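Movgate Sink Tasks - README

14 comments · 37 shares

Welcome, and thanks for stopping by! Movgate is a kitchen simulator project that two of us, Pouran Rezaei and Mahnaz Mahmoudi, have been putting together on the long bench at the Bronach shared workshop, mostly in the evenings and mostly with tea going cold beside the keyboard. We are building a small arm for home use, and before we let it anywhere near real crockery we wanted a kitchen where dropping a plate costs nothing.

The release you are reading has 3,644 episodes, each one a short attempt at moving something in or near the kitchen sink. The plate and the green bottle with the yellow cap are the pair we know best by now, and putting the bottle on the plate is the task we lean on whenever we change a setting and want to know what we broke.

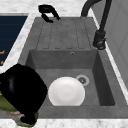
Mahnaz wrote the controller and I (Pouran) did most of the kitchen itself, so if a contact feels springy you can write to her, and if the marble looks odd you can write to me. We started from a much simpler room with one counter and one box, and it was no help at all once we tried the arm on anything with walls. Reaching down into a basin is a different job from reaching across a table - the elbow has to stay high, and the wrist runs out of travel sooner than you'd like.

What's in the folders

Each episode has its own folder with the rendered views, the joint positions, the gripper command and a one-line instruction in plain English. We log at 20 steps a second. The views come from more than one spot in the kitchen, including a few that look up at the wall cabinet, and we kept them all in the download.
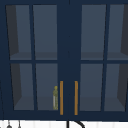
Do I need a real arm to use this?

Any laptop that can open the files will do for training and replay, and the arm only matters if you want to carry a policy over to hardware. Ours is the Ahmadpour build, which has its own parts list and its own long README (sorry, Mahnaz writes even more than I do).

Episodes are split into three parts. The training part is everything left over after we set aside 550 for validation and 1,000 for testing. Please don't tune on the test part. We did it by accident ourselves in June and had to throw away two weeks of happy-looking numbers.

Some episodes have extra food and dishes nearby, which makes them harder for a policy that has only learned to go for the brightest thing it can find. If you are just getting going, I'd leave these for later and come back once the plain plate runs look good to you.

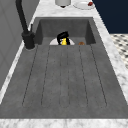
Known problems

Plates can jitter a little when they touch the basin floor near the drain. Labels on the bottles are blurry, so don't plan on reading them. The gripper command was logged one step late in the oldest batch, and the loader fixes that for you as long as you use version two or newer. If you wrote your own loader, shift it by hand.

We also count a bottle as placed when its base is on the plate at the last step, even if it's well off center. Renimgate, the little scoring script in the tools folder, has a stricter setting if you want one - it's off by default and I go back and forth on that.

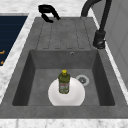
Getting in touch

Open an issue or leave a comment on the page. We read everything, though slowly. Last edited Monday, February 28, 2022.

37 shares · Share this page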